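FOR IMMEDIATE RELEASE

Thu 31 March

Brunow opens its Mending and Folding Table in Notville this April

I've been wanting to write this one for months, so forgive me if I sound a bit giddy. Starting in April, Brunow – my little clothing care shop on Horkel Street in Notville – will open its doors two evenings a week for anyone who'd like to learn how to look after the clothes they already own. We're calling it the Folding Table, mostly because the folding table is where everybody ends up standing and talking anyway.

If you've been in the shop, you know I can go on about knitwear. Sweaters, striped tops, the soft stretchy things we all live in from fall through spring (and let's be real, most of the summer too). People bring them to me stretched at the neck or bumpy at the shoulders, and they're sure the top was poorly made. A lot of the time it's been living on a hanger! Knits like to be folded and laid flat, and once you've done it a handful of times your hands just know where to go.

So that's where the first class starts. You bring one knit top, we clear you a spot at a wooden table by the window, and you learn the fold from the collar down. 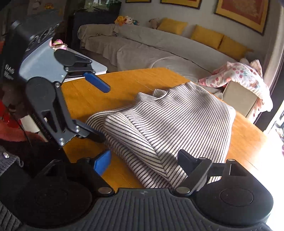
Stripes are my favorite thing to teach with, by the way. They show you right away when a fold has gone crooked, so you can lift that part, shake it out and try again. I tell everybody to bring a striped top if they have one. Solid colors are welcome too, of course, they just keep their secrets a little better.

Each class runs 72 minutes, which I know is a funny number. I timed it with friends and family over the winter, and that's how long it took to get through folding, de-pilling, a simple hem repair and a cup of tea without anybody feeling rushed. Classes are kept to nine people so that everyone gets table space and I can get around to each of you. There will be 16 classes in this first season, and you can come to one or come to the whole lot.

The sewing side is very gentle. We'll close up a small hole in a seam, put a hem back where it belongs and sew on a button so it stays on. If you've never threaded a needle, please come anyway – I have a drawer full of threaders and plenty of patience. Thread, needles and darning wool are being supplied by Navarrete, the yarn store across the street, and they've put together a lovely mix of colors for us.

I also want to say a word about the table itself, as so many customers ask. It's warm orangey wood with a curved edge and a grain you can really see, and the afternoon sun pours right onto it. I wouldn't swap it for anything. A top laid out in that kind of light shows you every crease and wrinkle, so you can smooth the sleeves in before you bring the bottom up.
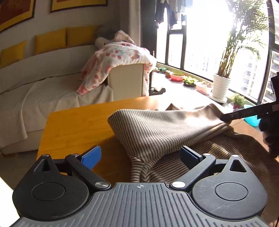

A striped garment on the wooden table, part of it lifted into a peak and the rest spread out.

Classes are free for the month of April. After that I'll be asking for a small fee to cover the thread and the tea. Kids are welcome with a grownup, and they tend to be better at sleeves than the rest of us!

To save a seat, stop by the shop or leave your name at the counter at Navarrete. Reporters and local bloggers are very welcome to sit in on any class, and I'd love it if you brought a sweater along and joined in.

About Brunow
Brunow is a clothing care and repair shop in Notville, offering mending, hand washing and alterations. I run it from the ground floor of 16 Horkel Street, and the door is the green one next to the bakery.

Press contact: Brunow, 16 Horkel Street, Notville

###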